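Went through the whole play kitchen bin this morning and I have thoughts! So many thoughts! Everything came out onto the big white table first.

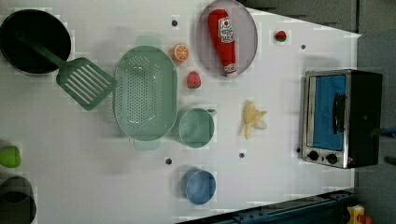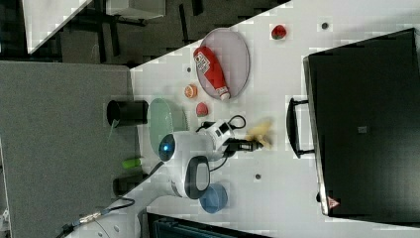
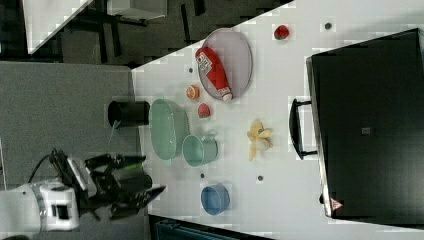

My plan is to sort it into 3 tubs before the Gusdale playgroup swap on Friday, February 2, 2007. One for dishes, one for food, one for whatever's left. The ketchup bottle lying across its plate is staying with us, sorry Gusdale, I love it too much. Same for the orange slice, it has the little segments and everything!

Also, mint green and blue together?? So cheerful. I want my real kitchen in those colors now.

Next up is the dress-up trunk (66 pieces, I counted twice, help). If anybody in Landdale has spare lidded tubs, I can pick up this weekend. Will trade for hats. So many hats.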